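Wirkberg G2 Hand-Held Gripper — Equipment and Planning Notes
April
By the Sterar equipment desk

The G2 is a two-jaw hand-held gripper for recording manual handling tasks with cloth, paper goods and light household items. It is supplied as a single unit or as a paired set for left- and right-hand work. The data it produces is meant for training arms fitted with the same jaw geometry, so order the hand-held and arm-mounted versions from the same revision.

Supplied with each unit
Gripper body with jaws fitted
One spare jaw pair
Wrist strap
Calibration card
Storage case

Budgeting
Plan on one spare jaw pair for every 400 hours of use. Fabric work wears the ridges faster than rigid objects do, and worn ridges show up first as slipping on thin knits. Jaw pairs are sold separately and can be changed on site with a hex key. The body carries a 20-month warranty; jaws are a wear part and are excluded.

For a first project, most buyers underestimate storage and operator time. A working session should run no longer than 40 minutes before a break. Sites ordering for two shifts should buy two units per station — sharing one unit between shifts means recalibrating at every handover.

Space
Bedding and garment tasks need a full-size bed with clear standing room on at least one long side. Allow 65 cm of walking width. Furnished rooms are acceptable and often preferable to a bare test cell, provided the operator can reach the middle of the mattress without kneeling on it.

Compatibility
Arm-mount adapters are available for the Loment bench arm. The Hudec adapter is on order and will be listed when stock arrives. Older G1 jaws do not fit the G2 body.

Ordering
Quotes are valid for one month. Paired sets ship together; partial shipment is available on request. Units returned for service should be sent in the original case with the jaws removed.
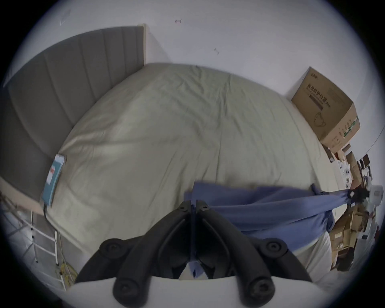
Hudec asked whether the spare jaws could be bought ahead of the body, as their budget for consumables closes first. They can, provided the revision is stated on the order.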